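Forum > Small Lab Talk > Benches and Storage > Tube racks

Print this thread | E-mail this thread
Reading time: 3 minutes

Which rack for plastic tubes with round caps?

wetberg_bench
Hello everyone. I look after the supplies in a small water testing room in Wetberg and I must order new racks before January. Our old ones are wire racks with a coating, and the coating is now peeling at the bends. We use clear plastic tubes with caps, and most days there are 30 of them on the bench at the same time.

I am thinking to change to the plastic racks with a plate on top and a plate under. I bought one to try. What I like is that I can see the table through the holes, so when something drips I find it quickly. What I do not like so much is that it is very light. I am also not sure in which rows it is best to put the tubes when the rack is not full.

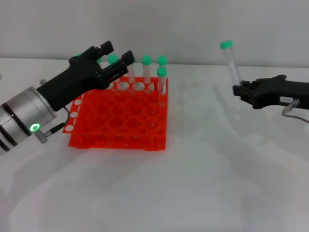
The trial rack, with tubes in the back rows.

My colleague wants the tubes always in the front, so the hand does not go over empty holes. I put them in the back, against the wall side, and I keep the front free for the ones I am working with. We have discussed this more than it deserves. How do you do it?

pipette_and_tea
I am with you, back rows. I fill from the back left and come forward. When a tube is finished it goes in the front row, and at the end of the day the front row goes to the fridge. With this system I do not need to write "done" on anything.

About the color, I would take orange or red again any time. We had white racks on a white bench and I hit them with my elbow every week.

nindis77
Sorry, but I do not agree about the back rows. If the bench is against a wall, you have to reach over the whole rack, and your sleeve touches the caps in front. I had one fall over in this way, with 3 samples lost. They were samples that a customer had driven a long way to bring. Since then I use front rows only, and I turn the rack around when I need the others.

Also I would not buy a light rack at all. The wire ones are ugly when they get old but they stay where you put them.

wetberg_bench
Thank you both. @nindis77, were your tubes higher than the rack by a lot? I ask because mine stand quite well, but I have never tried with all of them filled to the top.

nindis77
Yes, long tubes, more than half was above the plate. So maybe my case is worse than yours. I still would not turn my back on it.

coldroom_mo
You can solve the weight problem cheaply. I cut a piece of the rubber mat that people put in kitchen drawers and laid it under the rack. It does not slide any more. You must wash the mat on Tuesday or whatever day you clean, otherwise it becomes sticky and then it is worse than nothing.

One more thing to check before you order: measure the outside of your tubes and compare with the hole. I ordered from Brenholm, item 863, and the holes were a little too wide for our tubes. They leaned all in different directions like old fence posts. The seller took them back, but I paid the shipping.

pipette_and_tea
Good point about the holes. The caps matter too. If the cap is wide and the holes are close together, you cannot use every hole, only every second one. So a rack which says it has many places has in reality half of them. Put two tubes side by side before you decide.

nindis77
This is true and the catalogs never say it.

wetberg_bench
I tried it this morning. Side by side the caps fit, but my fingers do not fit between them when I have gloves on. So I will leave one hole free between tubes and order more racks than I planned. My budget is 200 for everything, and I hope it is enough with the rubber mat.

For the rows I have made a compromise with my colleague. The rack moves away from the wall, to the middle of the bench, and then we can both reach from our own side. She is still calling my side the wrong one.

coldroom_mo
Do you wash them in the machine or by hand? Ours came out a bit bent after the hot program, and a bent bottom plate makes the rack rock on the table.

wetberg_bench
By hand until now, with a soft brush for the holes. I did not know this about the hot program, I will ask the seller which temperature is allowed and write it here.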